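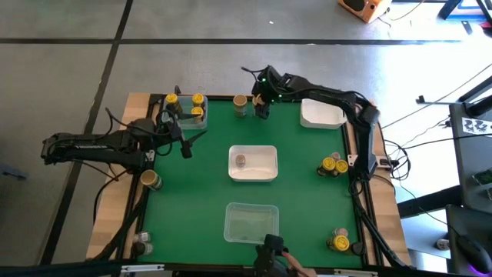
How do I store wool jumpers over summer without them going musty?

Asked by trimden_knitter, Feb 25, 2021
Viewed 2353 times, 3 answers

Hi all, I've got a bit of a jumper problem (my husband's words) and I need to sort out where they live once it warms up. Last year I put them away in a cardboard box on top of the wardrobe and when I got them out in November the whole lot smelled like a church hall. Two had little holes as well, including a Forsyth cardigan my mum knitted from a pattern older than me!

We're in a terrace with one outside wall in the bedroom and it does get damp. Should I be looking at plastic boxes, or those vacuum bags, or something made of cloth? I've read that wool has to breathe but I've also read that moths will get into anything that isn't sealed, so I'm going round in circles. I don't want to spend a fortune.

Answer by Hanan Sabbagh (accepted)

I went through all this when we moved. The thing that made the most difference for me was washing everything first, even the ones I'd only worn once. Moths go for skin and food bits, and you can't always see them. Then dry them properly - I mean flat on a towel for a couple of days, then another day on the airer when you think they're done. If you seal up a jumper that's even slightly damp it will smell, whatever you put it in.

After that I use clear plastic boxes with lids and keep them away from the outside wall. I like being able to see roughly what's in there, and handles at each end are a godsend if you're lifting them down from anywhere high.
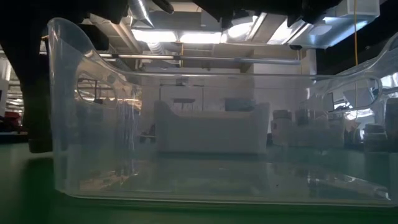 Clear storage bin with handle cutouts at both ends

If there are gaps round the handles, put the jumpers in a zipped cotton bag inside the box. For the holes you've already got, freeze the jumpers in a bag for a fortnight before they go anywhere near the others. And hoover the wardrobe, right into the corners.

Answer by brekik

vacuum bags are fine, had mine 3 years. they do come out creased

Answer by Cliretti

Lavender! My nan swore by it. I've also got cedar balls, 15 in a pack off the market, and I give them a rub with sandpaper when the smell fades. Not sure they'd stop a proper infestation though - get some moth traps up as well. What colour is the cardigan? I might have some wool that would do for darning it.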